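Sorting children's building blocks by colour: worth doing or not?

Posted in Toys & Storage

Toshio Tsuji
Hello all. I've inherited a big mixed lot of building blocks from my sister, 478 of them by my son's count (he was very proud of that), and at the moment they live in one enormous box under the stairs. He tips the lot out, plays with three of them and wanders off. I'd like to split them up by colour into smaller tubs, but my wife thinks shape would be more sensible. Has anyone tried either and stuck with it? We've room for one low shelf, 70 cm wide, and that's it.

Dvorak
Colour. Done.

Ottó Fülöp
Welcome, Toshio! I've been through this with two lots of grandchildren, so forgive me if I go on a bit. We tried shape first and it fell apart by teatime, as the little ones couldn't agree whether a wedge belonged with the long pieces or had a home of its own. Colour they manage from about age 3, and they'll even tidy up without being asked (well, some evenings). My one warning is orange. Ours sits so near the red that it ends up in either tub, and in the end I let the two share.

Do get see-through tubs if you can, and keep them shallow enough for a small hand to reach the bottom. I'd also only bring out a handful at a time, on a table, and leave the rest on the shelf until April or whenever the novelty wears off. I've put a couple of pictures below.
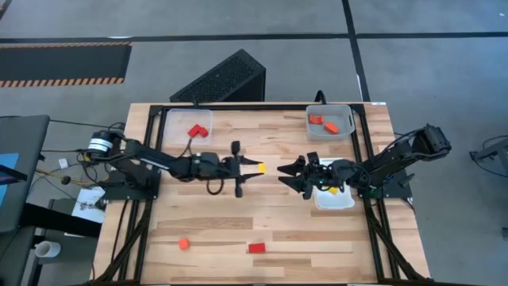
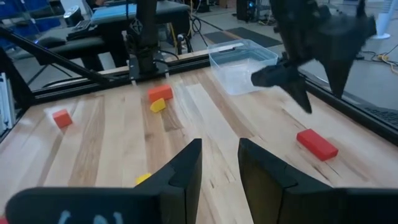 Blocks on the wooden table, with clear plastic tubs to sort them into.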